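Flekent compares two finger pads for its hand-held gripper

29/04/2020

Flekent has finished the first round of a comparison between two finger pads for its hand-held gripper, the tool its staff use to record kitchen tasks before passing them to a robot arm. The work was done in home kitchens in Skirenham. One pad is the company's own soft type. The other is a firmer pad supplied by Emberg.

Each pad was used for 200 grasps, making 400 in all. The list covered pan handles, bottles, bowls, lids and chopsticks. Operators were told to work at normal speed and not to repeat a grasp that went wrong.
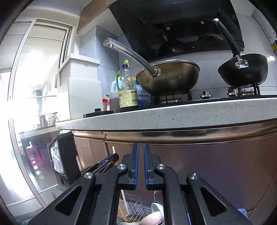 Why test the pads by hand before they go on an arm?

Hand trials are quicker to set up, and a bad pad can be changed in a minute or two. Arm time is limited, so only the pad that does better by hand will be mounted there.

The soft pad held in 163 of its 200 grasps. Flekent has not released the figure for the firmer pad, saying that some of the recordings still have to be checked. Thin items were the hardest for both, and chopsticks lying flat gave the most trouble. Long pan handles were easier to take hold of but tended to turn between the fingers when lifted near the end.

The company also noted that the soft pads picked up cooking grease and had to be wiped between sessions. A version with shallow grooves is being cut now.

The next round will use the Bravo arm, with the same list of objects and the same camera position. It is planned for June. Emberg will send a second set of pads before then, in a slightly wider size.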